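Rear wheel goes out of true again after every ride
Bike Repair > Wheels and Tires

Nafula Rugemalira

I have a rear wheel that I can't keep straight. It is a 32-spoke wheel on an older steel commuter, rim brakes, and I built it myself over the winter on a Falludach hub I got secondhand. The rim was new. It came up fine in the stand, and I spent a whole evening getting it there. Then I rode it to work and back and it was rubbing the left brake pad by the time I got home.

Since then I have trued it four times. Each time it holds for one or two rides and then it goes off again, usually in the same place near the valve but not always. I hear pinging for the first block or so after I've worked on it, then it goes quiet.

Things I have checked:

No broken spokes. The hub has no play in it. The rim has no dent that I can see or feel. The nipples are brass and I put a drop of oil on each one when I laced it. I weigh 122 pounds and carry one pannier, so I don't think I'm overloading it.

I don't own a tension meter. I have been going by feel, squeezing pairs of spokes and comparing them to the front wheel. The spokes on the non-drive side feel a lot softer than the ones on the drive side. Is that my problem? And is it worth paying a shop, or is there something I can do at home first? The shop near me (Gachanja) wants 57 dollars to retension a wheel and they are backed up until September.

Peninah Obura

Pinging on the first ride means the spokes were twisted when you put the wheel on the bike. When you turn a nipple, the spoke turns a little with it before the threads move. It stays wound up like that until some load comes off it, and then it unwinds and your adjustment goes with it. So the wheel looked true in the stand, but it wasn't going to stay that way.

The fix is to overshoot. If you want a quarter turn tighter, go a bit past the quarter turn and then come back to it. You can put a small flag of tape on a spoke to see how much it is twisting. On thin spokes it can be a surprising amount. Straight gauge ones twist less.

Then you need to stress relieve it. Grab the spokes in pairs of near-parallel ones on each side and squeeze hard, all the way around. Wear gloves. Put it back in the stand, true it, and squeeze again. Keep doing that until squeezing doesn't move anything. When I built my first wheel I did this once and thought I was done. It took five rounds.

On your other point, the non-drive side is supposed to be softer on a rear wheel. The cassette pushes the drive side flange in toward the center, so those spokes come off at a steeper angle and need more tension to hold the rim in the middle. If both sides felt the same I would want to know whether the rim was centered. But if the drive side is too low overall, the non-drive side ends up so loose that the nipples back off by themselves. That is the other likely cause here, and you could easily have both.

To get an idea without a meter, pluck the spokes like a guitar string near the nipple. Compare drive side to drive side only. You want them to sound close to the same note. There are phone apps that read the pitch, and there are charts that tell you what note to expect for a given spoke length. It is not exact, but it beats squeezing. Comparing to your front wheel doesn't tell you much, especially if the front has a different rim.

What I would do, in order:

Take the tire off and deflate it first if you have been truing with it on.

Bring the drive side up a quarter turn at a time, every spoke, starting from the valve hole so you don't lose your place.

Check the dish. If you have no dish gauge, flip the wheel in the stand or in the frame and see if the rim sits in the same spot.

Bring the non-drive side up only as needed to center the rim.

Stress relieve, true, repeat.

Stop if the rim starts to go wavy when you squeeze the spokes. That means the tension is too high, and you should back everything off half a turn. 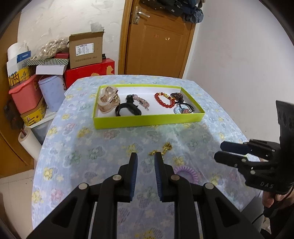
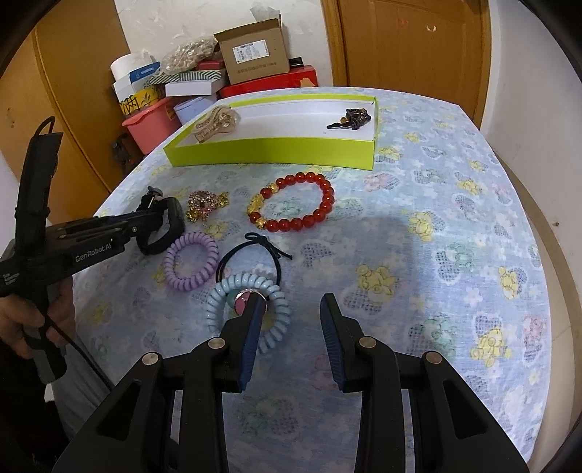
I would not pay the 57 dollars yet. Give it one Sunday afternoon. If it still wanders after that, the used hub is the next thing to look at. Check the spoke holes in the flanges for stretching or cracks, mostly on the drive side. If you find a crack, don't ride it.

Also, what spoke key are you using? If it is one of the round multi-size ones, get a proper one in your nipple size. I use a Preltotier and it hasn't rounded a nipple yet.

Grorkar_rider

had the same thing on mine. thread prep on the non drive side fixed it, 600 miles and no change. just buy a tension meter, they aren't that much and you'll use it again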